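동네 수선 모임 '스토드사이드', 가을맞이 새 단장 마치고 다시 문 열어

여름 내내 문을 닫고 있던 동네 수선 모임 '스토드사이드(Stodside)'가 9월 들어 다시 손님을 맞기 시작했다. 오래 기다린 이웃들이 많았던 모양인지, 첫날 아침에는 문을 열기도 전부터 고장 난 선풍기며 다리가 흔들리는 의자, 지퍼가 나간 점퍼를 품에 안은 사람들이 골목 어귀까지 줄을 섰다. 서로 오랜만이라며 안부를 묻느라 정작 접수표를 받는 것도 잊은 분들이 있었을 정도로 반가운 아침이었다.

스토드사이드는 버리기 아까운 살림살이를 가져와 함께 고쳐 쓰는 모임이다. 처음에는 세탁소 옆 작은 방에서 재봉틀 두 대로 시작했는데, 입소문이 나면서 우산과 라디오, 아이들 장난감까지 차츰 들어오게 되었고 지금은 회원이 66명으로 늘었다. 회비는 따로 없고, 실이나 나사 같은 재료를 쓰면 한 번에 2000원을 내면 된다. 이 금액은 모임을 시작한 뒤로 한 번도 오르지 않았다고 한다.

이번 단장에서 가장 크게 달라진 것은 작업 자리다. 예전에는 큰 탁자 하나를 둘러싸고 앉다 보니 바느질하는 분과 납땜하는 분이 팔꿈치를 부딪치기 일쑤였는데, 이제는 자리가 12개로 나뉘어 한결 여유가 생겼다. 창가 쪽은 햇빛이 잘 들어 옷 수선을 하는 분들 차지가 되었고, 안쪽 벽에는 이웃 목공방 페테르센(Petersen)에서 내어 준 공구가 가지런히 걸렸다. 낡은 형광등을 바꾼 것도 회원들 사이에서는 큰 화제인데, 바늘귀가 이렇게 잘 보일 줄 몰랐다며 웃는 분이 여럿이었다.

가을 강좌도 함께 열린다. 우산살 갈기, 양말 뒤꿈치 깁기, 칼 갈기처럼 알아 두면 두고두고 쓸모 있는 것들로 꾸렸고, 한 강좌는 저녁 7시에 시작해 두 시간쯤 이어진다. 초보자도 얼마든지 들을 수 있으며 준비물은 고치고 싶은 물건 하나면 충분하다. 다만 칼 갈기 강좌에 오는 분은 칼날을 두꺼운 천이나 신문지로 꼭 싸서 가져와야 한다. 신청은 접수대에 놓인 공책에 이름과 연락처를 적으면 되고, 접수는 이달 27일에 마감한다.

마지막 강좌가 끝나는 날에는 그동안 고친 물건을 한자리에 모아 놓고 차를 나누는 작은 자리도 마련된다. 동네 빵집 그로테티(Grotetti)가 사과 파이를 굽기로 했다니, 고칠 물건이 없는 분도 지나는 길에 들러 한 조각 들고 가시면 좋겠다.
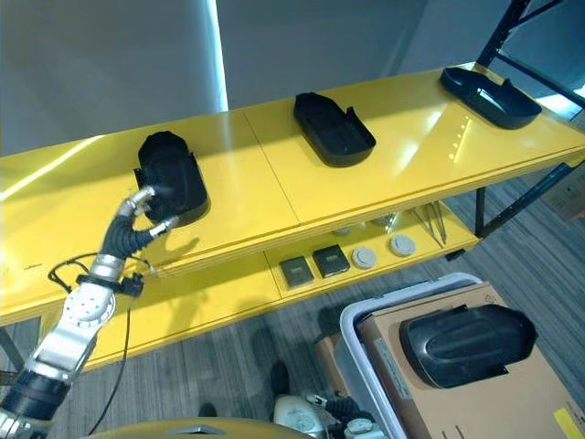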